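Flemell Tableware Glaze Testing: Frequently Asked Questions
Page revised 4/12/25

What does the Flemell test cover?
The test measures how much lead and cadmium passes from a glazed surface into a weak acid. It applies to plates, bowls, mugs and serving dishes meant to hold food. It does not cover strength, resistance to chipping, or how well a decoration keeps its colour in a dishwasher. Those are separate tests with separate forms.

Which items need testing?
Any glazed item offered for sale as tableware should be tested once per glaze recipe and once per firing schedule. A change of clay body counts as a new item if the firing temperature changes with it. Purely ornamental pieces are outside the scheme, but they must be marked as unsuitable for food on the base.

How many pieces do I send?
Send 5 pieces of the same shape, glaze and firing. They should come from different shelves of the kiln where possible, as the coolest part of a kiln often gives the highest release. Do not send seconds with visible crawling or pinholes unless you also sell them.

How is flatware distinguished from hollowware?
By internal depth, measured from the lowest point to a horizontal plane through the overflow point. Shallow items are treated as flatware and the result is given per unit of area. Deeper items are treated as hollowware and the result is given per unit of volume. A plate with a wide raised rim can fall on either side of the line, so please give the depth on the form.
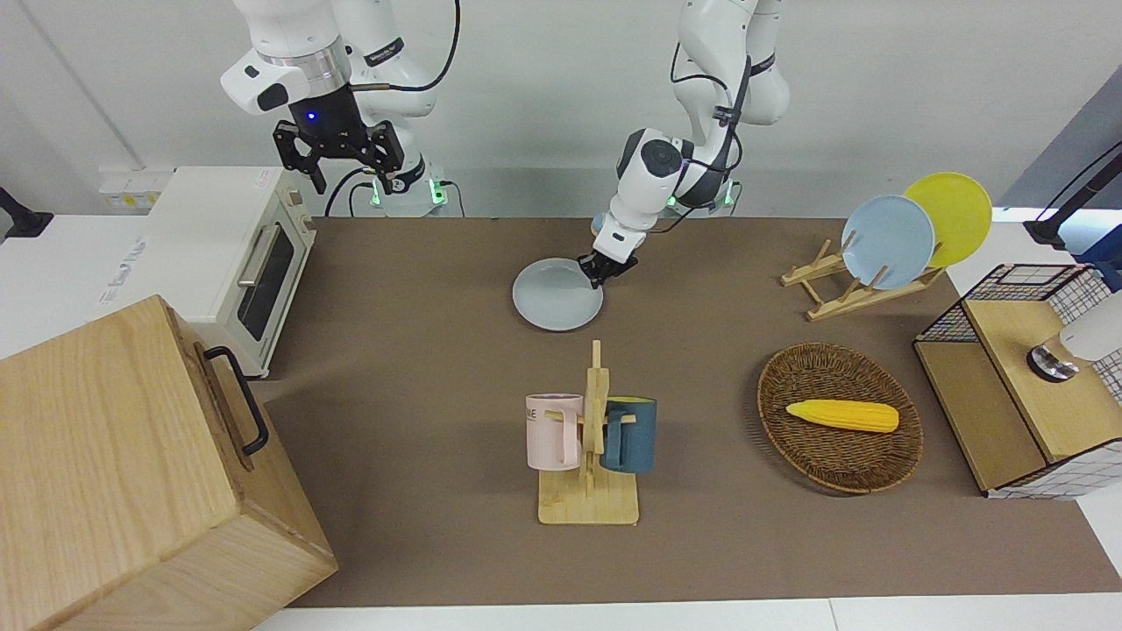 Mounir El-Sayed wrote to ask whether a coupe plate, with no separate rim, could be entered under the same reference as a rimmed plate in the same glaze. He had been charged for two references and thought one would do. It will do if both shapes are flatware, both are fired together and the glaze is applied in the same way. If one is dipped and the other sprayed, the thickness differs and two references are needed. His second fee was returned.

Does a pale glaze release less than a dark one?
Colour alone is a poor guide. Some pale glazes contain lead-bearing frit, and some dark ones contain neither lead nor cadmium. Reds, oranges and yellows made with cadmium pigments deserve particular care, including those sold as encapsulated stains. Copper in a glaze can raise the release of lead from the same glaze even where the lead content is low.

What is the Roturitz number on my certificate?
It is the batch reference given by our Roturitz laboratory on arrival. Quote it in all letters. Certificates issued from the Desden laboratory carry a D before the number and are otherwise the same.

My certificate says "Badawi correction applied". What does that mean?
The piece was too shallow or too uneven to be filled in the normal way, so it was tested by immersion with the unglazed parts sealed. The Badawi correction adjusts the result for the area covered by the sealant. No action is needed.

What does it cost, and how long does it take?
The fee is £82 per reference, including the return of the certificate by post. Larger producers may take the yearly plan at £1,787, which covers all references sent within twelve months. Results are normally sent within three weeks. Parcels arriving in the second half of December are held until the laboratories reopen.

Are the pieces returned?
No. Tested pieces are kept for 360 days in case of a query and are then broken up.

Can I test at home first?
Swab kits will show heavy surface contamination but are not sensitive enough to show that a glaze passes. A negative swab is not accepted in place of a certificate.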